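Workshop notebook, towels and bench cloths
January 2020

Carried on with the cloth sorting. The aim is still the same as when I started the page: settle on one way of folding the terry towels, one place to keep them, and a washing routine that doesn't leave half of them stiff as card. Notes are mostly for me, but whoever takes over the Githolm bench in April will want them.

Stock first. The Pellis order came to 60 towels in mixed colours. They are all the same nominal size but they don't stay that way. Washed a set at the hot setting and the long side came up shorter than the short side did, in proportion, so a towel folded in thirds no longer matches one that hasn't been through the machine. Hot setting is off the list from now on. Warm, low spin, no softener. The softener makes them feel nice and then they won't pick up water for two or three washes.

Order number for the reorder is 3589. Don't use the old Kukex number, it brings up the waffle cloths, and we have too many of those already.

Folding. Tried three ways.

Halves then halves again. Quick, but the stack leans, and the thick edge always ends up on the same side unless you turn every second one.

Thirds lengthways, then in half. Best so far. Sits flat, shows one clean fold at the front, and you can pull one out of the pile without dragging its neighbour.

Rolled. Fine for the small cloths. The big ones unroll as soon as the bin is less than full.

With terry the loops catch on each other, so smoothing by pushing with the flat of the hand bunches it up. Lift, let it drop, then tug the corners. A curled corner wants turning out before the first fold, otherwise it makes a lump right through the stack and you have to open the thing up again. 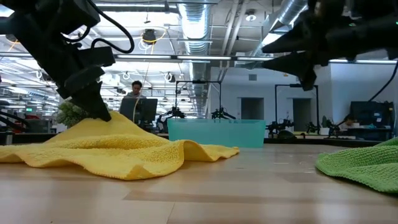
Does it matter which way the loops face when a towel goes into the bin?

Only for the top one or two. Fold edge towards you and hem at the back is what counts, as the hem is what fingers snag on when reaching in. Loop direction evens out once there's any weight on the pile.

Bins. Keeping to the straight-sided ones. The sloped tubs from Nassar hold plenty at the top and hardly anything at the bottom, so the lower towels get squashed into a wedge and come out creased. Being able to see through the side helps as well, you know when to top up without lifting anything. Put 21 thirds-folded towels in the tall bin and the last one stood proud of the rim, so leave it a couple short of that.

Lids: left off. Closed one up overnight with towels I thought were dry and they smelt by morning. Another hour on the rack would have done it.

Lint. Yellow sheds the most, and it shows on everything. Green sheds less but holds on to other people's fluff. Wash them apart for the first few goes. Wipe the table down between colours with a barely damp cloth, always along the grain. Going across it leaves bits in the seams between the planks, and they come back out on the next towel.

Weighed the lint from the dryer filter after each load and gave up, the scale we have isn't fine enough to say anything useful. The 2000 g kitchen one jumps about at that end. Borrow a better one or drop the idea.

Still to do:
Wash test on the waffle cloths, same settings as the terry.
Label the bins on the short end, the long side faces the wall once they're on the shelf.
Check whether the hems on the second batch are double stitched. The first batch has two coming undone already.
Reorder greens, not before the shelf is cleared.
Find the other drying rack, last seen behind the paint cupboard.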